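Tableware

Tableware is the general name for the dishes, cutlery and glasses which are used for serving food and for eating it. It is usually divided into dinnerware, flatware and drinkware. Cooking pots do not belong to tableware, although in many homes they are put directly on the table.

History

In the older farmhouses of the Pevska valley the family ate from one common bowl, placed in the middle of the table. Separate plates came first to the houses of merchants, and for a long time they were kept only for guests. According to the local historian Vlasta Hrnčiar, a household list from the village of Rudonance names 7 plates and 50 spoons, which shows that spoons were owned much earlier and in greater quantity.

The Kolář pottery in Ustance made simple glazed plates for daily use. Its price book contains 956 entries, and 97 of them are plates – the rest are mostly jugs, bowls and milk pots. The book was copied by Rozália Krajčí and is shown to visitors every July.

Form

A plate has three parts: the well, where the food lies, the rim, and the foot on the bottom side. The rim can be wide, narrow or absent. A plate without a rim is called a coupe plate. Soup plates have a deeper well, and dessert plates are smaller in diameter.

Materials

Earthenware is fired at a lower temperature than stoneware and it chips more easily. Porcelain is harder and lets some light through when it is thin. Enameled metal plates were common in school kitchens and in camps – they are light and do not break, but the enamel can crack after a fall.

See also: Cutlery, Table setting, Pottery of Ustance

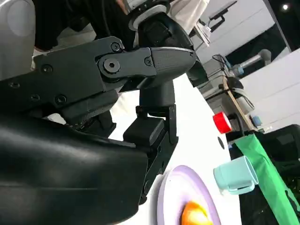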